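The Table from Ballia

Gizella Csonka bought the table in December, when the heating in her apartment was broken and she wore her coat inside. She paid 400 for it, which was more than she had paid for the bed. The seller was a man named Faisal Warraich, who was closing his shop, Flerard, after many years. He did not try to persuade her. He only wiped the top with his sleeve and stepped back.

"Where does it come from?" she asked.

"From Ballia," he said. "My aunt had her kitchen there. She rolled bread on it, and my cousins did their homework on the other end."

Gizella did not know where Ballia was, and she was too shy to ask. She said she would take it.

Two boys carried it up the stairs. They put it down on the gray carpet in the front room and turned it three times before she was satisfied. Then they left, and she did not know what to do with so much clean wood. In her old home every table had been covered. Her mother had put a cloth on it, and over the cloth a sheet of plastic, and over the plastic the newspapers. As a child Gizella believed that the wood under all this must be ugly.

She sat down and looked at it for a long time.
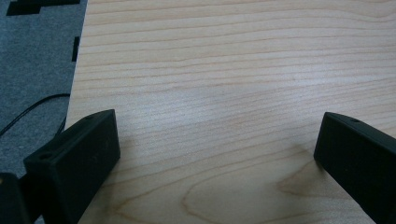

The table in the front room, before anything was put on it.

The lines in the wood were thin and straight in one part, like rain that falls from the side. Lower down they opened and became wide, and they made arches, one inside the other. Next to the arches there was a brown mark with a point, like the flame of a candle when somebody opens a door. She put her finger on it. She expected to feel something, a small hill or a scratch, but the surface was smooth everywhere.

For five days she ate in the kitchen, standing up, with the plate on the counter. She told herself that she was waiting for the right lamp. In the evening she came to the front room with her tea and held the cup in her hands until it was empty, and then she took it back to the sink.

On the sixth day Mr. Warraich telephoned. He had found a drawer knob in a box and he thought it belonged to the table.

"The table has no drawer," said Gizella.

"No? Then it is from the cabinet." He was quiet. She could hear him moving paper. "And how is it, the table? You use it?"

"Not yet."

"What do you put on it?"

"Nothing. I look at it."

He laughed, but it was a kind laugh. "My aunt would be angry with you," he said. "She cut onions on that table. She hit it with her hand when my uncle was late. You must come to the shop, I have still one chair that nobody wants."

She went the same afternoon. The chair was too low and one leg was shorter than the others, and he would not take money for it. He carried it himself to the bus stop, and because the bus was slow he waited with her. He told her that the mark like a flame was there already when he was a boy. His cousins said it was a fish. He always said it was a leaf, and they had fought over it.

"I think it is a flame," said Gizella.

"Well," he said. "You are the owner."

At home she folded a piece of cardboard and pushed it under the short leg. She cooked potatoes with onions. She carried the plate to the front room, stopped, went back for a cloth, and stood with the cloth in her hand. Then she hung it again on its hook.

The plate made a small sound when she put it down. She sat very low, like a child at the table of adults, and the brown flame was just beside her fork. She ate slowly and moved her bread a little to the left, so she could still see it.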